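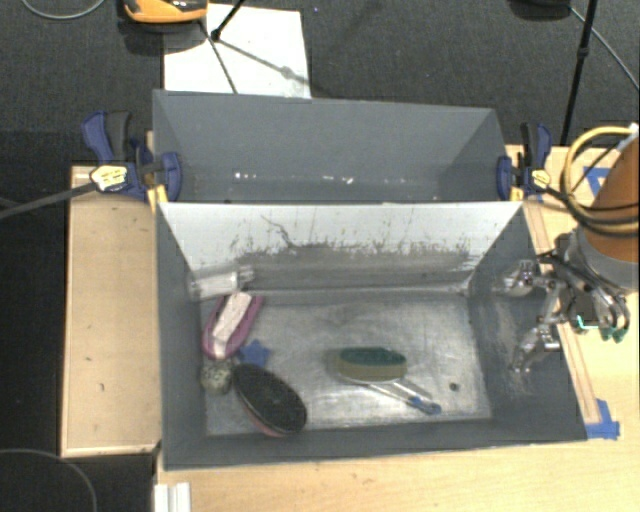
Taking an after-school club to a robot open day, is it worth the drive?

Posted in June by soggycrayons

Hi all! I help run an after-school club (12 kids, ages eight to eleven, mostly very wiggly) and we've been offered a group slot at the open day at Trenska, which is the robotics place out past the old Escobedo furniture warehouse. I went by myself on Tuesday evening for the group leaders' preview and I've come home with a hundred thoughts and no decision, so I'm dumping it all on you.

What I was expecting was something with a face, I guess? Or something that waves. What they have is a robot arm at a table with two gray bins clamped together, one behind the other, and the arm's job is to pick things out of one bin and put them in the other. All day long. The stuff in there is the kind of stuff I have under my kitchen sink. A dish sponge with a green top, a big oval brush, a skinnier purply-pink brush, a utensil with a blue tip on the handle, a little blue star, a speckly ball. When I took my picture everything was in the front bin, most of it shoved over to the left side, and the sponge was sitting over on the right by itself on top of the utensil.

I have to say I loved it. I stood there for ages with my coffee going cold. The fingers come in so carefully, and then it gets the brush by some ridiculous corner, and you're holding your breath, and it drops it, and you want to groan out loud. I did groan out loud. The young woman running the station said they do 700 picks on a normal day and that I should see the sponge days.

But I'm a grown-up who likes watching people parallel park. I've got a couple of kids who will be glued to it and a few who will be under the table in four minutes. It's a 70 minute drive each way in a borrowed minibus, plus I have to write the letter home and sort out lunches. There's also a talk in the morning (slides, in a room with no windows) and a table at the back run by Bristuvex where you can squeeze a gripper hand open and shut yourself, but that table wasn't set up yet when I was there so I can't tell you if it's any good.

So what I'd like to know is:

Has anyone taken kids this age to one of these and did it hold them?

Is there something I can do beforehand so they know what they're looking at? I tried explaining it to my own son over dinner and he said "so it moves a sponge" and went back to his noodles.

And is it rude to ask the staff to change what's in the bin? I kept wanting to see it try the ball and it kept going for other things, and I was too shy to say so.

Oh, and one more, which is silly. The inside of the front bin is really beat up. There's a white wall at the back of it with a big scuffed gray band and a long branchy scratch running down it, and the floor of it is all worn and streaky. Is that from the arm hitting it? It made me like the thing more, to be truthful, but I don't want the kids asking me and me making something up.

Thanks in advance, you were all so helpful with the papier-mâché situation.

tallgrass_lou
posted the same week

Go! Please go, and skip the talk.

I took a group to the Trenska open day last year, a bit older than yours (ten to thirteen) and I was dreading it for the same reasons. I'd done a factory tour with them the year before at a bottling plant and that was a disaster from the parking lot onward, so I went in with low hopes and a bag full of granola bars. And it was the best outing we've had. I'm still getting mentions of it.

What made it work was giving them something to do while they watched. I'd made little cards with the objects drawn on them (badly, I can't draw, the spatula looked like a tennis racket) and before each pick they had to hold up the card for the thing they thought it would go for. That's the whole game. No prizes or anything. They got so loud that someone came out of an office to look at us, and then stayed, and then asked for a set of cards. By the end they had theories. "It likes the ones that stick up." "It's scared of the corner." Whether any of that was right I have no idea and the staff were very good about it, they'd say hmm, why do you think that, and off they'd go again.

From your list I'd draw the two brushes, the sponge, the star, the ball and the thing with the blue tip. Six cards is plenty. Check when you get there though, they swap things around, so bring blank cards and a marker.

For the getting-them-ready part, do this at the club the week before. Get a plastic tub and throw in whatever's in your cleaning cupboard. Each kid puts one hand behind their back and picks with two fingers of the other hand, and they have to wear an oven mitt. Then make it harder and have them close their eyes while a friend gives directions. Mine thought they'd be brilliant at it and they were hopeless, and after that nobody said "it only moves a sponge" to me. The flat things are awful to get hold of. We had one kid chase a bottle cap around the tub for the longest time while the others screamed instructions at her, and she still talks about it.

Things I'd pass on, in no order:

Ask for the earliest slot. We had the one after lunch and it was packed, and the shorter kids couldn't see a thing.

They had a taped line on the floor to stand behind and they were strict about it. Tell the kids before they get off the bus and again at the door.

The bathroom is down a long corridor and you need a staff member to let you back in, so go in a batch.

It isn't rude to ask for the ball. They'll probably be thrilled. When one of mine asked for something, the person running it said sure, paused everything, moved a few bits around and let it try. But ask between picks and let them do the moving, hands out of the bins obviously.

The Bristuvex table was there last year too and I'll be honest with you, it was the thing the under-the-table kids liked most. There was a line for it. Put your wigglers on that first and let the starers stare.

bench_and_bolt

I used to run a station like that at another company (Cetar, we had open days twice a year), so a few answers from the boring side of the table. I haven't worked at Trenska, so take it as how these things usually go.

Scratches: I can't tell you what made those particular ones. On ours it was everything. Fingertips touched the walls plenty, metal utensils got dragged around, and we slung the bins in and out of a van. If a kid asks, tell them to ask the operator, who'll have a story.

Clamps: you didn't ask but the kids will. I can see a blue and black bar clamp on each side in your photo, where the two bins meet. We clamped ours too so the bins wouldn't walk. An arm that leans on a bin a few hundred times will move it, and then everything is a little bit off from where you set it up. A kid once asked me why a robot that cost that much was held together with stuff from a hardware store and I said kid, so is your school.

The stuff being bunched on the left: could be how it landed, could be somebody set it up that way. Things end up along the walls a lot and they're harder to get there. If you want the kids to have one question to ask, have them ask what happens when everything is in a corner. Any operator will talk for ten minutes on that.

Dropped objects: please warn the kids that it's going to miss and that it isn't broken. We had 200 people through on one open day and I think every one of them said "aww" when it dropped something, and by four in the afternoon I was ready to climb in the bin myself. Misses are part of a normal day.

Changing the objects: yes, ask. Don't bring your own though. People used to hand me their car keys and once a banana. Some places have rules on what goes in and the person at the station may have to say no, which is a bummer for a kid who has carried a toy dinosaur in her pocket the whole way there. If you can, email ahead. We'd have said yes to a dinosaur with a few days' notice.

About the talk, I'd disagree a bit with the answer above. If it's slides, skip it. If they'll do it next to the arm, take it. Ask whether they can, lots of places will if there's a school or club coming.

Also 70 minutes is a long way for one station. Find out what else will be running. When I did these there was often a second or third demo that didn't get mentioned on the flyer.

mrs_pocketlint

We went to one of these and my daughter slept through it in the stroller so I can't say much, she was two. Parking was free. The cafe only had soup. My older one liked the big clamps??

Is the Escobedo warehouse still doing the clearance on bunk beds, does anyone know? If so you could combine it.

soggycrayons

Oh this is wonderful, thank you!! I'm doing the oven mitt game this coming week and I've already got a tub and two horrible brushes. I've emailed to ask for the first slot, and whether the talk can happen by the arm, and (sorry bench_and_bolt) about a small rubber frog.

Lou, if you still have your spatula drawing, I want it. Mine looks like a sad tulip.

Bunk beds: the sign was still up when I drove past but the lights were off.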